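Leave the Bench Dirty

Most of the trouble I get called out for starts at the change of object. The arm is fine, the hand is fine, the program ran for a month on cartons or jars or bags of screws, and then the customer puts a different thing on the mat and expects the same results by lunch. I have been setting up two-handed pick cells for long enough to have an opinion on how that changeover should be done, and the opinion is that it should be done slowly, on the bench where the machine will work, with a person standing next to it handing over the parts one at a time.

That is an unpopular position. The usual argument against it is cost. A technician at the table for two shifts is an expense everybody can see on the invoice. A cell that drops one bottle in 40 for the rest of the year is an expense that gets spread over the sweeping, the stoppages and the operator who learns to hover. It never appears as a line anywhere, so it is treated as free.

I will use the cell at Giltport as the case, as it was the last one I set up and the notes are still on my desk. It is a two-armed machine with five-fingered hands, on a fixed base, working over a table. The job is to take capped plastic bottles as they come, turn them the right way and set them down in a target area to the left. The bottles are a squeeze type with a nozzle. They replaced a square jar that the cell had handled since September without much complaint. The customer, Unwood, does contract packing, so the object will change again, and then again.

The first thing wrong with the site when I arrived was that somebody had cleaned up. The mat had been lifted, washed and put back. It is a soft mat and it went back a finger's width off and slightly rotated. The taught height at the near edge was still good. At the far edge the fingers touched the mat before they closed on anything, and the wrist took the load. Wrist load faults on this kind of arm are logged as a motor fault, so the customer had already ordered a motor.

My first rule for looking after a cell follows from that. The work surface is part of the machine. It should be on the same maintenance sheet as the gearboxes, with the same sign-off. If it comes up for washing, it goes back against a stop, and the height is checked at the four corners with a gauge block before the arms are powered. The check takes less time than finding the keys to the parts cage. I have written this into handover documents for years and I have seen it followed at two sites.

The second rule concerns the hands. A jointed finger is a chain of small errors. Each joint has a little play, and the play grows with use, and it does not grow evenly. On a hand that has mostly handled square jars, the thumb and first two fingers will be looser than the others. On a jar with flat sides this does no harm, since the flat side squares everything up. On a round bottle the same play lets the object roll across the palm as the fingers close. The operator sees a bottle that twists at the last moment and concludes that the camera is wrong. He then recalibrates the camera. The camera was right, and now it is wrong, and there are two faults where there was one.

I do the hands in a fixed order. Home them cold and record the joint readings. Close each finger alone against a rigid dowel and record again. Run the hand open and closed 700 times with nothing in it, then repeat the first two steps. If the difference between the cold and warm readings on any joint is more than the maker allows, that finger is re-tensioned before anything else is touched. At Giltport two fingers on the right hand needed it. The left hand passed, although it had been doing less work.

People object to the 700 cycles. They would like to start picking right away and find the loose joint from the failures. You can do it that way. You will be reading finger wear through a layer of bottle, mat, lighting and program, and you will be guessing.

Only after the hands are done do I bring in the object, and here I part company with a good many colleagues. The current habit is to gather a large number of grasps with the bottles laid out in a grid, as alike as possible, and to let the variety come later. Ataberk Kırmızıgül, who trained me at Akbulut and who has repaired more of these arms than anyone I know, works the other way, and I have come around to it. He puts down one bottle. When the hand can take it from any angle on the open mat, he puts down a second, close enough to the first to be a nuisance. Then a third. He hands them in himself, at a bad slant if he can manage it, and he watches the wrist and leaves the screen alone.

The reason for watching the wrist is plain enough. A soft bottle will forgive a poor grip. The wall gives, the fingers sink in, and the bottle comes up. The screen says the grasp succeeded. The wrist shows what it cost, with a small jerk sideways as the bottle settles. A grip that jerks the wrist on an easy bottle will drop a hard one, and it will drop a half-full one as soon as the contents shift.

Two bottles side by side are the test I care about most. Parallel, caps the same way, with hardly a gap, they are the layout the line will deliver most often and the one where a five-fingered hand is at its worst. There is no room for the outer fingers to go down between them. The hand either has to push one bottle off before it picks the other, or come in at the cap end and draw it clear. I prefer the second. Pushing works on a green mat in a quiet room and then fails on a belt. Gisel, who runs the cell on the day shift, prefers pushing because it is quicker to teach, and on her figures it is. We have agreed to keep both programs loaded.

The handover to the second hand deserves more attention than it gets. On the bottle job the left hand waits low and close by while the right brings the bottle around. How close it waits is a setting, and it is nearly always set by eye on the first day and never looked at again. Too far, and the cycle time suffers. Too near, and the knuckles meet whenever a bottle is picked long. I set it from the longest object the customer expects to run this year, plus a margin, and I write the object's name next to the number. A bare number in a parameter table is no use to whoever opens it next. On this cell the table had an entry of 2205 in the approach field, in units no one on site could name, left over from a job that no one on site remembered.

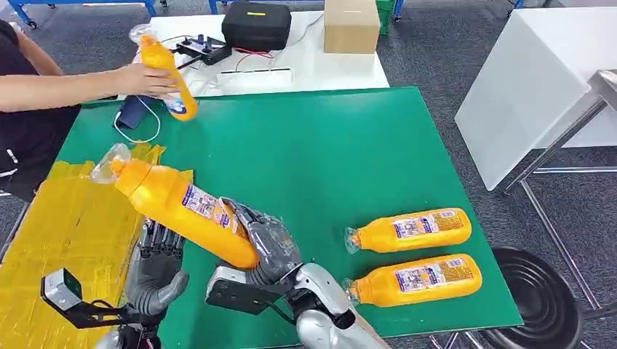

Bottle changeover at the bench: right hand gripping, left hand close by, one bottle handed in and two lying parallel on the mat.

Note the state of the tables. There is a cable looping out of a pouch, a control box with its red and black wires run across the white top, a power strip, a carrying case and a carton. Visitors from the customer's office dislike this. They ask when it will be tidied, and the honest reply is that it should be tidied when the work is finished and no sooner. During setup I want the control box where I can reach the knobs, and I want the spare leads where I can see them. The mat is the one surface I am strict about. Nothing goes on it that is not part of the job.

This is where I disagree with the clean-cell school, which would have all setup done in a workshop and the finished program delivered to a spotless station. It looks well in a proposal. The workshop has different lights, a different mat and a floor that does not carry the vibration of a compressor next door. Every one of those shows up in the fingers. I have never had a program travel without needing a day of correction at the far end, and that day is usually billed as a surprise.

There is a fair point on the other side. A technician working within reach of two live arms is a hazard, and handing in parts is the time when it matters. I run the arms at reduced speed and force for all of it, with the stop in reach of whoever is handing in, and I do not hand in and watch the log at once. If there is only one person available, the work waits. Sites that cannot spare the second person should use the workshop method and accept what it costs them in corrections.

As for maintenance after handover, I ask for little. Corner heights whenever the mat is lifted. Finger readings against the dowel every week, written down even when they are good, by the same person if possible. A look at the cable where it enters the wrist, with the arm at full turn, as that is where the jacket splits. At Giltport the readings are kept in a paper notebook hung from the cabinet handle. The motor that was ordered is still in its box, and I have asked them to keep it as a spare.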